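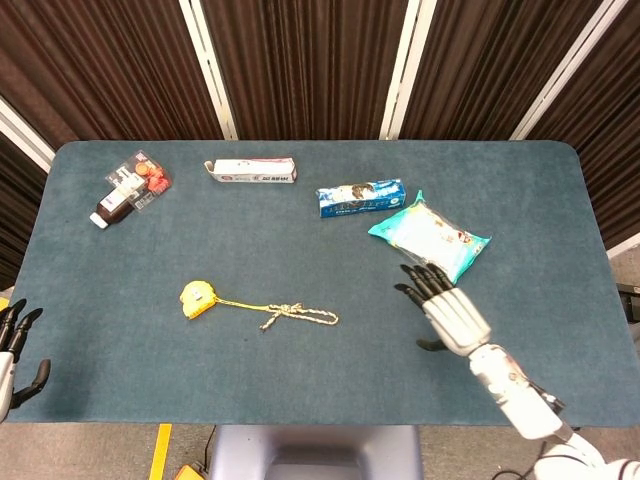
*Figure 12.1 Packaged items on a felt-covered table, with a pleated curtain behind.*

# 12 The Throw-in

## 12.1 Scope of the chapter

The previous chapters dealt with restarts taken with the foot. In those cases the team in possession gains a stationary ball, a fixed position and, in most cases, a clear area around the kicker. The throw-in differs on several counts. It is taken with the hands, it is always taken from the edge of the pitch, and the thrower is off the field of play or on its boundary at the moment of release. The team in possession therefore begins the restart with one fewer outfield player available to receive than it would have in open play.

Throw-ins are the most frequent restart in most matches, yet many clubs give them little training time. Coaches who rehearse corners every week may leave throw-ins to the full-backs. This chapter treats the throw-in as a restart in its own right. It covers the law, the mechanics of the throw, the spacing of receivers and the defending team's response. Long throws into the penalty area are mentioned where needed but are treated fully in Chapter 13, as they have more in common with the corner kick.

Readers should be familiar with the terms *near side*, *far side* and *third player* as used in Part One. The word *receiver* means the player to whom the ball is thrown, whether or not that player controls it. The word *support* means any team-mate close enough to take the receiver's first pass.

## 12.2 The law in outline

A throw-in is awarded against the team that last touched the ball when the whole of it crosses the touchline, on the ground or in the air. It is taken from the point at which the ball left the field. At the moment of delivery the thrower must:

- stand facing the field of play;
- have part of each foot on the touchline or on the ground outside it;
- use both hands, delivering the ball from behind and over the head.

Opponents must stand at least 2 metres from the point on the touchline where the throw is to be taken. The ball is in play once it enters the field. The thrower may not touch it again until it has touched another player.

Two further provisions have tactical weight. First, a goal cannot be scored directly from a throw-in. Secondly, a player who receives the ball directly from a throw-in cannot be penalised for offside. The second point allows an attacking team to place a receiver beyond the last defender, which stretches the defence along the line even if the ball is never thrown there. The exemption ends with the first touch. A pass from the receiver to a team-mate is judged in the normal way, and a player left in an advanced position may then be penalised.

A foul throw gives the throw-in to the opposing team from the same place. The usual causes are a raised foot and a delivery that starts from the top of the head. Both are commoner when the thrower changes target late, a point taken up in section 12.5.

## 12.3 Dividing the touchline

For the purposes of analysis the touchline is divided into 3 zones of equal length: the defensive, middle and attacking zones. The division is a convenience. A throw taken just inside the middle zone may present the same problem as one taken just outside it, and the analyst should note the position of the opposition as well as the position of the ball.

**Defensive zone.** The main concern is security. The pitch is small for the team in possession, with the touchline behind the thrower and the goal line close at hand. The defending team can commit players forward at little risk, and a ball lost near the penalty area is expensive. The common choices are a throw down the line, which gains ground but is often contested in the air, and a short throw returned to the thrower, who then plays across the back line or to the goalkeeper.

**Middle zone.** The greatest range of options is found here. The ball can be thrown backwards to a centre-back with time, infield to a midfield player, or forwards. A backward throw usually keeps possession but gives up ground. Its value depends on whether the team can then move the ball to the far side before the opposition has shifted across.

**Attacking zone.** The defending team is compact and marking is close. Possession can be used either to cross or to draw defenders towards the line before the ball is moved inside. The thrower is often unmarked after release and is a natural target for the return pass.

## 12.4 Measuring the outcome

The simplest measure is whether the throwing team makes the first touch. It is easy to record and of limited use. A receiver under pressure may touch the ball first and lose it at once, and a count of first touches would record this as a success.

A better measure is *retained possession*, defined in this book as possession still held by the throwing team after its second completed pass. Where the team shoots or wins another restart before that point, possession is also recorded as retained. The definition excludes the case in which the ball is returned to the thrower and immediately cleared, a sequence that first-touch counts tend to flatter.

The worked material in this chapter is drawn from a set of nearly 400 throw-ins taken by four clubs: Sukham, Grorness, Brunet and Letwood. All four played in the same division, and the matches were coded from a single raised position at the halfway line. The set is too small to support general claims about the game. It is used to show how throws are classified and where coders are likely to disagree.

The clubs were chosen for contrast. Sukham threw short in all zones and seldom used the line. Grorness threw long whenever the distance to goal allowed it, and held both centre-backs forward for the purpose. Brunet had no settled pattern, the choice being left to whichever player was nearest the ball. Letwood used one thrower on each side and accepted the delay while that player arrived.

The cost of that delay is easy to overlook. A quick throw finds the defending team out of position, and each moment spent waiting for a specialist gives it time to mark up. Against this, a specialist offers greater range, and the threat of range keeps defenders further from the thrower. The Brunet and Letwood throws are compared in section 12.8, zone by zone.

## 12.5 The three movements

Most throw-in routines are built from a small number of receiver movements. Each is defined by its relation to the thrower.

1. **The check.** The receiver moves away from the thrower and returns to meet the ball. It creates a short interval in which the marker is still moving in the wrong direction. The throw must be released early, before the return run is complete.
2. **The exchange.** Two receivers swap positions, one moving short as the other moves long. Markers must either follow their own player or hand over. A poor exchange brings both receivers into the same space and leaves the thrower with no target.
3. **The clearance.** A receiver runs out of an area with no intention of receiving, taking a marker along, and a team-mate enters the vacated space. The second run is made from further infield and is usually unseen by the nearest defender.

Timing governs all of them. A receiver who moves before the thrower has the ball in both hands will have finished the run before it can be used. The thrower then looks for another target, and it is at this point that the feet shift and foul throws occur. Coaches should therefore fix the signal for movement before adding variety to the runs themselves. Lifting the ball behind the head is the usual signal - it is visible to every receiver, though it is equally visible to the markers.

The height of the delivery should suit the receiver's next action. A ball to be returned first time is best thrown to the foot, arriving without a bounce. A ball to be shielded can be thrown to the chest or thigh. The bouncing delivery is the hardest to control and the easiest for a marker to challenge, and it should be recorded separately when throws are coded.

Section 12.6 applies these movements to the defensive zone, beginning with the return pass to the thrower.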